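3. Materials and Methods

3.1 Study area and households

The survey was carried out in Nivdale, a market town with a mix of older row houses and newer apartment blocks. Households were reached by mail through the town's water billing list, and 900 letters were sent. A household could take part if it cooked at home at least four evenings a week and had no separate contract for food waste pickup. We received 400 usable replies. Students in shared housing were left out, as in the earlier work by Zuccaro, since they seldom buy or throw away food as a unit.

Each household filled in a short form on income, number of members, shopping habits and the size of the kitchen. The form also asked where fresh food was kept between purchase and use. This question matters for what follows, because fruit and bread are often stored outside the refrigerator and tend to be missing from studies that look only at chilled food.
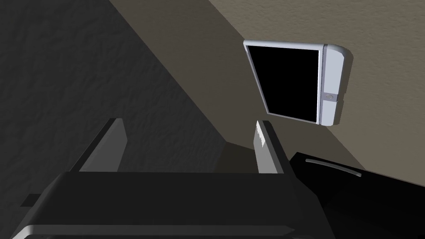 Households were then asked to keep a diary of discarded food for 14 days. Each entry gave the type of food, its weight, where it had been stored and the main reason for throwing it away. Kitchen scales made by Wimix were lent to all households and checked against a reference weight before and after the diary period. Scales that had drifted by more than 5 g were replaced, and the entries made with them were dropped.

3.2 Classes of storage place

Storage places were sorted into four classes: refrigerator, closed cupboard, open shelf and countertop. The countertop class covers any flat work surface, whether fixed to a wall or free-standing. Kitchen tables were first treated as a class of their own but were later merged with countertops, as many homes in the sample used the two in the same way. 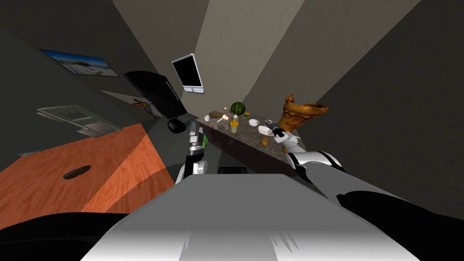

Volume 49

Food moved from one class to another was recorded under the last place it was kept. A loaf bought fresh, left out for two days and then put in the refrigerator was therefore entered as refrigerated. This rule is simple, but it favors the refrigerator slightly — a point we return to in Section 5.

3.3 Coding of reasons

Reasons for disposal were written in free text and coded by two readers working apart. The codes were mold, staleness, passed date, surplus cooking, dislike and other. Where the readers disagreed, the entry was discussed with a third reader, Carmela Rizzi, and a single code was agreed on. Entries with no stated reason were kept in the totals by weight but left out of the tables by reason.
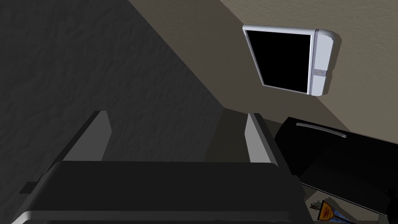

3.4 Visibility of stored food

Visibility was scored from 0 to 3. A score of 0 means that the item could be seen only after opening a door or a container, and a score of 3 means that it stood uncovered in plain view. Scores were set by class of food as well as by place, because large items stay visible where small ones do not. On a crowded counter, a whole watermelon is easy to pick out even when it stands toward the back, as in Figure 2, where it is the largest round item on the granite top. The bread at the left edge of the same counter is flat and would be easier to overlook if other goods were set down in front of it. We therefore gave whole large fruit a score of 3 in all open places, and bread a score of 2 unless the diary stated that it was kept apart. 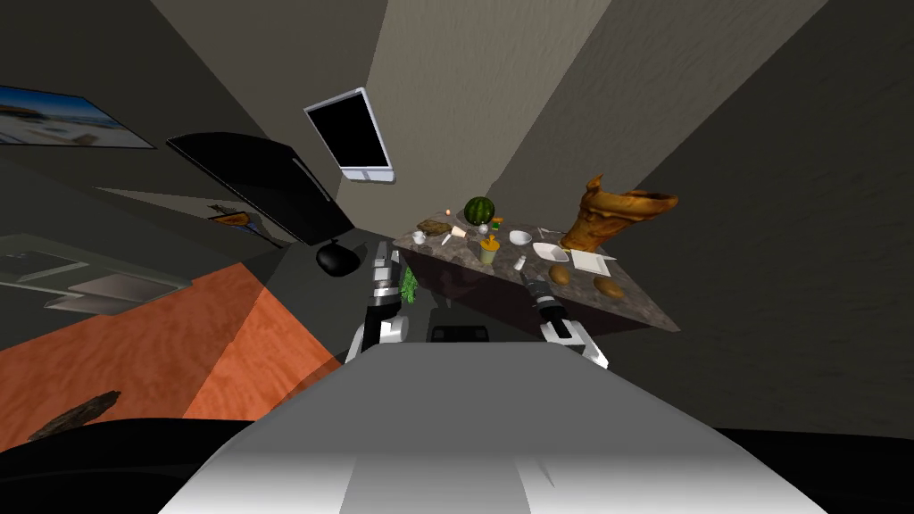

Figure 2. Food and other items on a free-standing kitchen counter.

Diary weights were summed by household and divided by the number of members. Children under three were counted as half a member, following the Zanetti scale. Because the weights were strongly skewed, they were log-transformed before the regression. The open places named in the visibility score were entered as one group, so that large produce left on a counter, such as the green striped watermelon in Figure 2, was treated the same way as produce on an open shelf. Models were fitted in Stellovach with household as a random effect, and standard errors were clustered by street. The data set was closed on 31/08/2022, and diaries returned in September were not used.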